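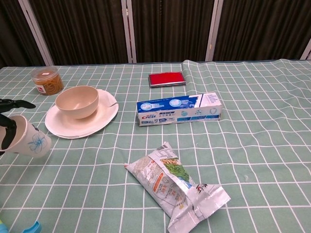

A cream bowl on a white paper plate, with a spoon.

Planus – a word list for table and kitchen things

Planus is a small bilingual word list for people who learn the language of a new town and need the words of the home first. It started as printed sheets for an evening course in Mirnport. The sheets were copied so many times that the small letters became impossible to read, so the list was typed again from zero and put into one file.

Latest version: May 2026

What is inside

The main file is planus.csv. It has 107 entries, one on each line. The text is UTF-8 and the separator is a semicolon, because many of the explanations already have commas in them.

Columns:
id – a number that does not change, even when the entry is moved
word – the headword in English, singular
plural – written in full, also when it is regular
group – the topic group
local – the word as it is used in Mirnport
note – short remark on use, may be empty

The entries are divided into 9 topic groups. The groups for dishes and for cleaning are the most complete. The group for spices is thin, and I would not use it for a lesson without adding words of your own.

How the words were chosen

A word was taken in when it appeared in the old course sheets or in the Rafferty reader, which is the textbook most of our learners have. Words for machines with many parts were left out. Where two words are common for the same thing, both have an entry and the note points from one to the other. An example is "dish towel" and "tea towel": the first is the headword, the second has the note "see dish towel".

Spelling is American. In the old sheets it was mixed, and 14 entries were changed for this reason. Their id numbers stayed the same.

Known problems

The local column shows the speech of the harbor side of the town. Learners who live up the hill will hear other words for "saucer" and "ladle", and these are not yet included.

"Pan" and "pot" are still difficult. The local language divides them by the handle and English divides them more by the depth, so the notes for these two are long and maybe not very clear. Better wording is welcome.

Two entries have the same plural by mistake (id 31 and id 58). It will be corrected in the next version, please do not correct it only in your own copy.

Printing

The file cards.txt is made for the Grindetti card template, 2 columns on a page. If you print with another template, check the long notes first – they can run over the border of the card.

License and changes

You can copy, print and change the list for teaching, also in paid courses. Please keep the name Planus and the version on the first page. When you send a correction, write the id, the old text and the new text. Corrections without an id are read too, but they take longer.

Changes since March: new entries for "colander" and "trivet", shorter notes in the cleaning group, empty lines at the end of the file removed.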